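Subject: Re: [vuver-users] Segmenting cloth episodes by grasp width: too noisy?
From: Iara Ojeda
Date: 1/13/26
To: vuver-users list

Hi Gerardo, hi all,

I'm so glad somebody else is working on this! Replies inline, and then a longer bit at the end on what we've changed in the segmenter, which I've been dying to tell someone about.

Gerardo Catacutan wrote:
> We're running the Vuver segmenter on folding episodes from hand-held
> grippers and the phase labels flicker badly. With rigid objects the
> width signal has a nice flat bottom when the fingers close. With cloth
> it creeps. I've tried a longer median filter, but then short regrasps
> vanish completely. Is anyone using something other than width?
>
> Also, does the left/right pairing in the merge tool assume both
> grippers start recording together? Ours don't.

Second question first, it's the easy one. No, it doesn't assume that. Set pair_by to clock in the merge config and it lines the two streams up on the timestamps. The default is pair_by index, which is terrible for two hands, and Mitra Shojaei has a patch waiting that flips it.

Now the fun part. Yes, the creep is real, and I don't think filtering will save you. Thick knits are the worst we have. Take a sweater cuff with one gripper on the sleeve end and the other up by the collar: the ribbing keeps compressing between the pads well after the operator thinks of the grasp as done, so a fixed "closed" threshold fires late, or twice.

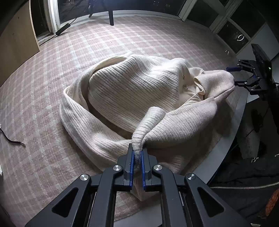

What we do instead

We stopped asking "is it closed?" and started asking "has it stopped changing, and is the wrist moving?" There are two signals, width velocity and the speed of the tool from the pose track, and a tiny state machine on top with open, closing, holding and releasing. You only leave "closing" when the width velocity stays under the limit for 300 ms. You only enter "releasing" on a positive width velocity that lasts. That's it! It's 108 lines with the comments and it beat the little network I spent all of April on.

On our set of 700 folding episodes the flicker is nearly gone, and the short regrasps survive, which I know is what you care about. Consolacion Ambrosio hand-labeled 400 of them for us to compare against (I owe her a lot of lunches).

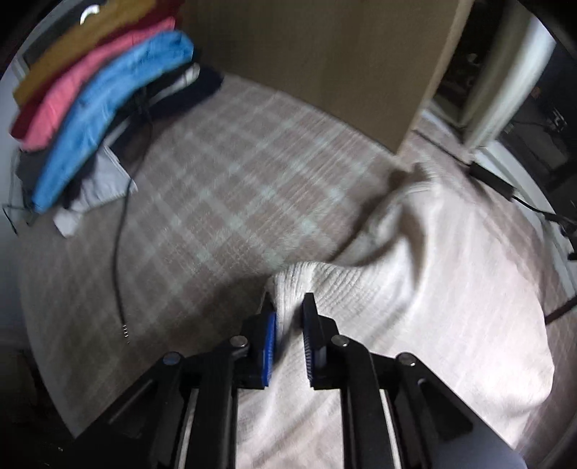

The part I'm still fighting with is the visual check. Once the state machine says "holding", we run a small classifier on the crop between the fingertips to confirm there's cloth in there. It works nicely when the material stands out from what it's lying on, like an off-white knit with a narrow fold between the tips and a checked floor covering behind it. It's far less sure of itself when the garment fills the whole crop, since cloth between the fingers and cloth under the fingers look alike to it. Aileen Gatchalian suggested feeding it the crop from just before closing as a second input, so it can compare the two. I have that half written on a branch called endale-crops. Please break it.

Blur is the other thing. During a lift or a fling the pose track holds up better than I expected, but the classifier output goes all over the place. We had been throwing those images out, and that left holes in the labels exactly where the motion is most interesting.
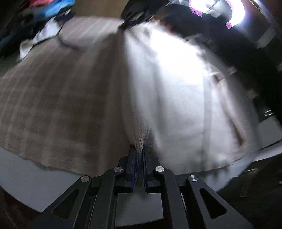 So now the classifier only gets a vote when tool speed is low, and during fast motion the last confident answer is carried forward until the width says otherwise. It's a hack, but the policy we train on the result no longer opens the fingers halfway through a lift in sim, and I'll take it. If you'd rather have soft labels, there's a flag for it (carry_decay, off by default) that fades the confidence over time. I haven't tuned it at all.

Gerardo, could you send me two or three of your worst episodes? Raw width and pose are enough, I don't need the video. I'd love to know if our velocity limit carries over to your pads or if it has to be set per gripper. My bet is per gripper, and in that case I'll move it out of the code and into the calibration file where it belongs.

Cheers,
Iara

--
Iara Ojeda
Tenddale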